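Does a desk organiser keep a shared desk tidy?
Project report, Noelia Alcaraz
Study Spaces module, Groltside site

Why I picked this

The module handbook suggests that "visible storage encourages good habits". I have read that line four times and I still can't find where it comes from. The shop pages for organisers say much the same, with nicer photographs. My own experience of sharing desks is that things get put down wherever there is a gap, and I wanted to see if a plastic divider would change that.

What I did

I watched two shared desks in the Pulen study room for 16 days. One got an upright organiser, the other was left as it was. At closing time each day I wrote down every book, folder or binder lying flat on the wood, and every one that was standing up or had been taken away. I didn't put up a sign or tell anyone what the organiser was for. My tutor thought I should have, but then I would have been testing the sign.

The organiser is white plastic with fixed upright dividers and a rounded lip along the front. I chose it over the Flovano one, which has a drawer, because a drawer hides things and I'd have had to open it to count.

What happened

Over the whole period I recorded 80 items on the organiser desk. More were standing up than lying flat, so on paper the organiser "worked". I am less impressed than that sounds. Most of the upright items were the same few things left in the same slots day after day, and each of those gets counted again every evening. A binder that sits in a slot for a week has been stored, I suppose, but it has also been abandoned.

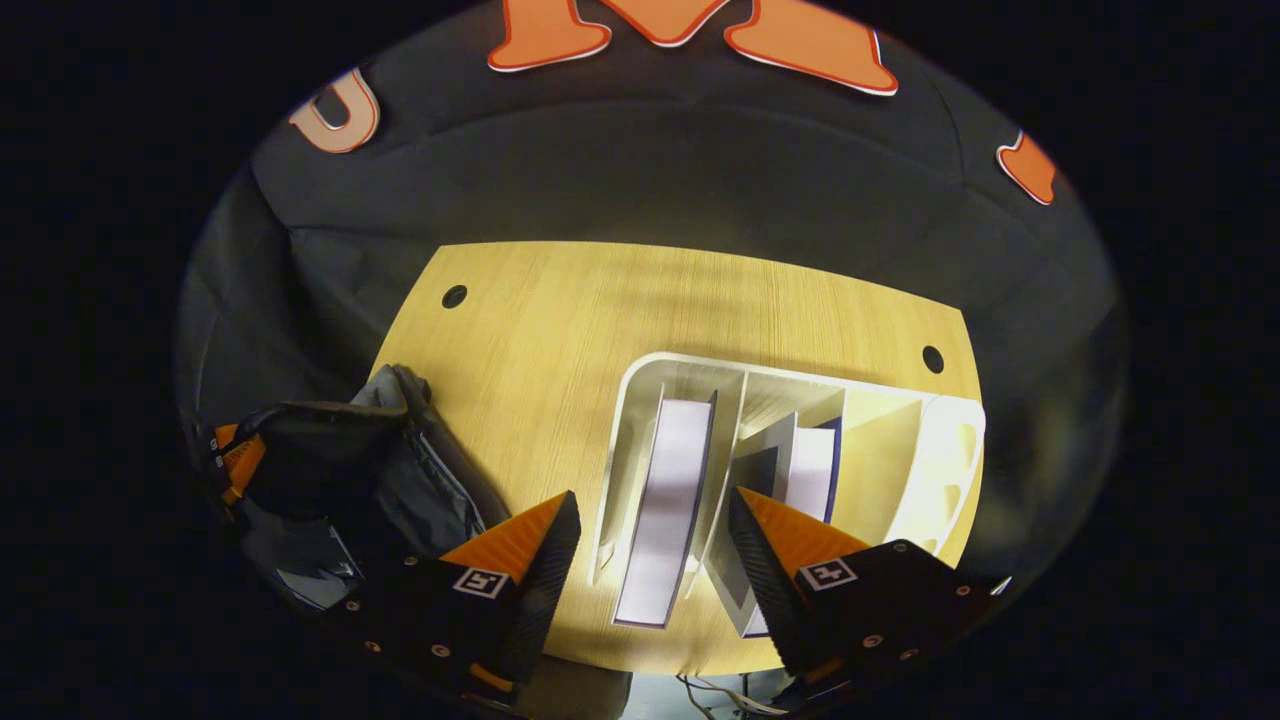 The slots filled from the left and the right-hand end hardly got used. I had expected people to spread their things out, one subject to a slot, as the packaging suggests. They didn't. Thick books leaned, thin folders slumped against the nearest divider, and a loose sheet put in on its own slid down and curled. Two people told me they had stopped using it after losing a handout that way.

The plain desk was messier in the first week. In the second week it was clearer than the organiser desk, and I can't explain this except to say that fewer people seemed to be in.

Problems with the method

Counting at closing time misses everything that happens during the day. The desks weren't the same either: the plain one is nearer the door and collects coats. I would swap them over halfway if I did this again, which I might in July if the room is free.

What I think

The organiser holds things upright. I don't have evidence that it makes anyone tidier, and I'd want to see some before the department buys one for every desk in the Majimbun building.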